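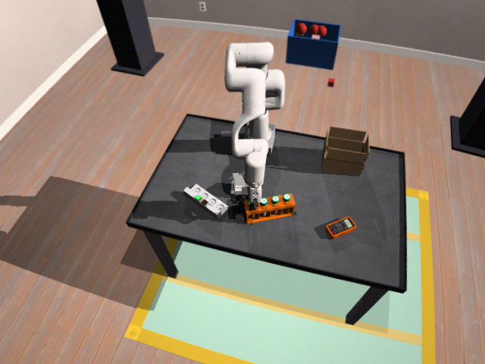 Figure 3. The simulated workcell used in all planning experiments. The gripper is above the tabletop, between the orange rack and the power strip.

4.2 Scene set-up and collision model

All of the results in this section come from simulation. The cell holds one arm mounted at the back of a rectangular table, and the objects on the table are a rack with capped containers, a power strip, an open cardboard box and a handheld multimeter (Figure 3). The room around the table is also modelled, including the walls, two pillars, a floor mat and a bin with balls in it. None of the items on the floor are used as targets in this paper. They were kept in the scene so that the same file could be used for the camera tests in Section 5.

Each object has two meshes. The first is used for drawing and the second, which is simpler, for collision checks. The box flaps are treated as thin rigid plates and don't bend on contact. We tried replacing the whole box with a single convex hull, but this closes the opening and makes every placement inside it invalid, so the flaps and sides are kept as separate parts. The rack is split in the same way. The power strip has no cable in the collision model.

Planning is done by Jeltadetti, our sampling-based planner, which is called through the Kudgate task layer. Kudgate passes it a start configuration, a goal pose for the gripper and a list of objects that may be touched. For a pick from the rack, that list contains the chosen container and nothing else. Once the grasp is closed, the container is attached to the gripper link and the rack is allowed to touch it until the container has been lifted clear. Without this second step the planner reports a collision at the first waypoint and returns no path.

4.3 Approach direction

The containers stand close to one another in a row, and the power strip lies next to one end of the rack. This limits how far the fingers can open and from which side they can come down. We compared two rules for choosing the approach. In the fixed rule the gripper always comes down vertically, with the finger axis at right angles to the long side of the rack. In the free rule the finger axis may take any angle about the vertical, and the planner picks the first one for which a path is found.

For each rule we ran 2,000 trials. The rack was moved and turned at random within the reachable part of the table before each trial, and layouts in which two objects overlapped were thrown away and drawn again. A trial was counted as a failure if no path was found within the time limit of 7 seconds, or if the path was found but the Wikström controller stopped on a joint limit while following it.

The fixed rule failed in 196 trials. Most of these were layouts with the rack turned so that its long side pointed at the base of the arm, where the last wrist joint runs out of range. The free rule found a path in many of these cases, but it was slower, and a larger share of its failures came from the time limit. In 1,058 of its trials the free rule ended up with the same finger angle as the fixed rule, to within the sampling step.

We therefore use the fixed rule first and fall back on the free rule only when it fails. The time limit is shared between the two, with the fixed rule given the first two seconds. This is the setting used in the rest of the paper unless stated otherwise.

4.4 Logging and replay

Every trial is written to a Sustgate log with the random seed, the object poses, the planner settings and the joint path. Replaying a log restores the scene and runs the controller without calling the planner again. We used this mainly to separate planning faults from control faults. One batch from September had to be repeated because the multimeter pose had been saved in the table frame and read back in the world frame. The repeated batch is the one reported here.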